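Print this page | E-mail this page

A Robot Goes to Work (Slowly)
January
By Kamrul Jayasinghe

If you have ever seen a robot in a movie, you may expect a lot from one. Movie robots run, argue and save the planet before lunch. The robot I met at the Indum open day had a different job. It was working with a blue bowl, and it was taking its time.

Indum is a workshop in the town of Irnent where people teach robot arms to handle small things. Once a year they open the doors and let visitors in. I stood in line behind 300 people, most of them shorter than me, and a good many of them eating.

The arm is called Roy. It has no face, no voice and no legs. It does have a gripper, the robot version of a hand. Your hand has four fingers and a thumb, and you can use it to play the piano or pick your nose. A gripper usually gets by with much less. It opens, it closes, and that is the whole list.
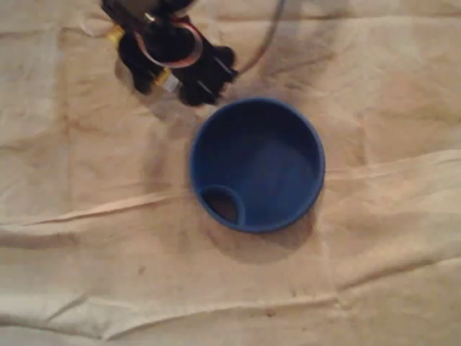 Nearly at the rim: the gripper's dark fingertips beside the blue cup.

You probably can't remember learning to pick things up. You were a baby and you had other worries. But it took you months, and you dropped nearly everything. To pick up a spoon, you have to know where the spoon is, where your hand is, and how far apart they are. Then you have to close your fingers at the right moment. Too soon and you grab air. Too late and you knock the spoon onto the floor, where the dog gets it.

Roy has to do all that too, with a computer in place of a brain. The computer looks through cameras and works out which way the arm should go. Then it sends a message to the motors, which are the robot's muscles. The arm moves a tiny bit. The computer looks again. Look, move, look, move. It is like crossing your bedroom in the dark, if you stopped to think after every step. (You should try this. It saves toes.)

A girl in the front row asked if Roy was broken. The engineer said no, Roy was being careful. I have tried this excuse at home while doing the dishes and it did not work for me.

How does a robot learn a job like this? At Indum, a person steers the arm by hand first. They do the same small job again and again while the computer keeps a record of every move. One job on the wall chart had been done 1133 times. Picture tidying your room 1133 times. Now picture being asked to do it once more, a little to the left. Afterward the computer searches through all those tries for the pattern, and then it has a go by itself.

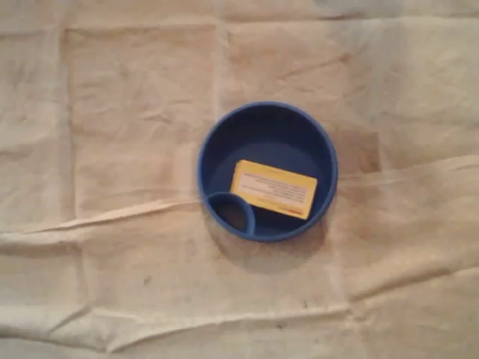
Does a robot know what it is picking up?
Only in a small way. It can learn that a certain shape and color should be gripped in a certain place. It has no idea what the thing is for, or whether it would taste good.

That brings us to the part of the demonstration where visitors got to help. Children aged 6 and 7 were invited to steer a practice arm called Flindow, using two handles and a large red stop button. The stop button was very popular. Flindow was stopped so often that it must have wondered about its career.

The handles are harder than they look. If you push one forward, the arm goes forward, which seems fair enough. But you also have to think about up and down, and about turning the wrist, and about not squeezing until you are ready. One boy got the fingers in exactly the right place, cheered, and let go of both handles to wave at his mother. 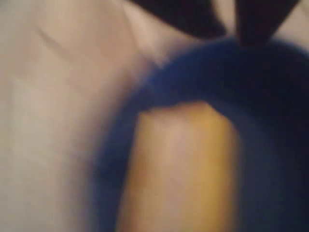 When my turn came I did no better. I am a grown man with a driver's license, and I spent my whole turn gripping nothing at all. The trouble is judging how far down to go. From straight above, near and far look very much alike. Close one eye and try to touch the tips of two pencils together, and you will see what I mean. Two eyes give you two slightly different views, and your brain compares them to guess the distance. Many robots use more than one camera for a similar reason.

Before we left, somebody asked when Roy would be able to clean a whole kitchen. The engineer looked at Roy for quite a long time. "Let's see how the bowl goes," she said.

Then the next group came in, and Roy got back to work — look, move, look, move.

Questions or comments? Contact the Children's Page desk.
Copyright Children's Page. All rights reserved.
Back to top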